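Green marble, finally
Posted by Lilska

The new counter is in. We went with the gray-green marble from Uvmont, the one with all the thin white veins, and it came to just over $2,000 with the sink cutout. The old top was 9 years old and had two burns by the stove.

It's shinier than I expected and picks up the ceiling lights. I wipe it with dish soap and water, no vinegar. Sealing is next, probably in October.

Still to do: backsplash, caulk, the drawer that sticks.

Recent posts
Painting the pantry door
What we paid for the sink
Shelf brackets, second try

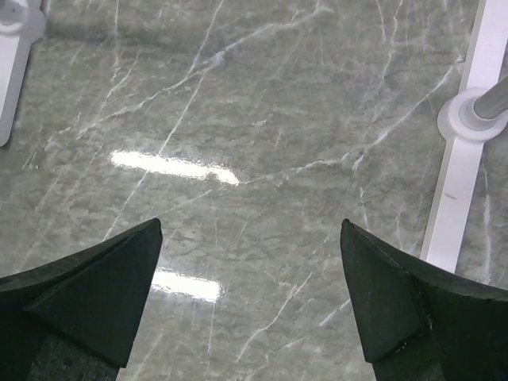

Page last updated: 13/08/2023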